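4/8/24
Hundavham slope, tilt loggers, bench and desk

First full download from the upper road and it is a beauty. 3756 rows, and the timestamps run straight through from the first line to the last without a gap. I read the top of the file standing up, still in my coat.

Setup, so I can find it again: eight tilt posts along the cut above the Hundavham road, numbered uphill from the culvert. Post 1 is beside the inlet, post 8 is up by the old fence where the ground is hummocky. Range on the cells is set narrow. Rain gauge is on the Naltadero side, at the turnout, and I wish it were closer, but the turnout has a flat pad and a clear sky.

What the rain did: posts 1 through 3 sat still all night. Posts 4 and 5 started leaning downhill well after the heaviest rain had passed, and they kept going while the gauge read zero. That lag is the thing I have been hoping to see! If the cut moves hours after the storm, then the road crew reopening the lane when the sky clears is reopening it at the wrong time, and we could tell them so with a number attached. 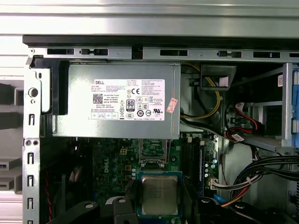

Tudur Rees isn't convinced yet, and wrote in the margin of my printout that posts 4 and 5 share a footing trench, so "two posts agreeing is really one post talking twice." He wants to see 6 move before he'll call it the slope. He also thinks the gauge at Naltadero missed a local shower on the cut, and that the lag might shrink to nothing with a gauge in the right place.

Fair on both counts. I dug 4 and 5 into one trench to save an afternoon, and I'd do it differently now. Post 6 does have a wiggle in the right direction, though it's small enough to be the post warming up in the morning. Need the temperature column before arguing further. The gauge complaint is harder. A second gauge at post 5 would settle it, and there is one in the Stelton crate with a cracked funnel that might take glue.

Things to check on 6:
- temperature against tilt, clear days only
- is the collar still snug (it was stiff to turn when I set it)
- did anyone lean on it during the fence work
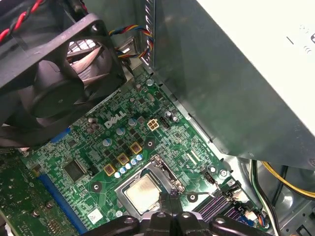

Noise on post 7 next. The long run from 7 down to the logger box is picking up something, a fuzz that comes and goes and swamps any real movement. The leads are laid side by side in the conduit, flat, with a lot of slack. I'm going to pull them and twist each pair along its whole length, tight like the red and black wires on that case fan, and then put them back in the same conduit so only one thing changes. If the fuzz drops, do 8 the same way. If it doesn't, suspect the ground rod, which is sitting in gravel and never looked right to me.

Tried it on the bench first with a short length and a spare cell. Twisted pair is quieter, clearly so, even with the lamp transformer sitting right on top of it. Lovely little result for ten minutes' work. Saved both traces under "bench twist."

Drainage, since I was up there anyway. The culvert inlet below post 1 is half full of shale chips, all fresh and sharp edged. They came off the face above post 4, the same gray bed we logged at Yazzie last April. I bagged a handful. The Yazzie chips slaked in a cup of water overnight, went to mush, and I want to see these do the same. If they do, then the toe is eating itself every wet spell and clearing the inlet is only housekeeping. Cup is on the windowsill, labeled, please don't tip it out.

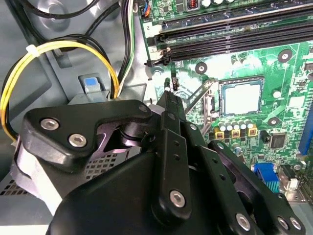
Cables on the chassis side, green board at upper right.

Draft trigger for the road people, to be argued over: close the downhill lane when any two posts with separate footings lean the same way for five readings in a row. Open it again only when all eight have been flat for a full day. Rain total doesn't come into it. I ran the rule by hand over last night's data and it would not have closed the lane, which annoyed me for a minute (4 and 5 count as one, thanks Tudur) and then pleased me, as the pavement didn't crack and a closure would have sent every truck the long way through Naltadero.

Want to run the same rule over the Yazzie record next. That slope did let go, so it's a proper test, and we have 2000 readings from the week before it went.

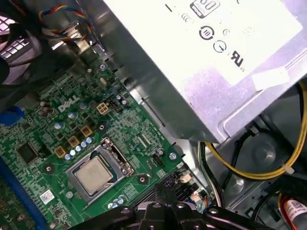
Dell board, CPU with its metal top exposed.

To do:
- twist leads on 7, same conduit
- glue funnel, second gauge to post 5
- new footing for 4, away from the shared trench
- look at the cup in the morning
- ask Tudur for the Yazzie file with the original clock times, the copy I have has been rounded to the hour

Post 6 moved again while I was writing this up. Very small. Downhill.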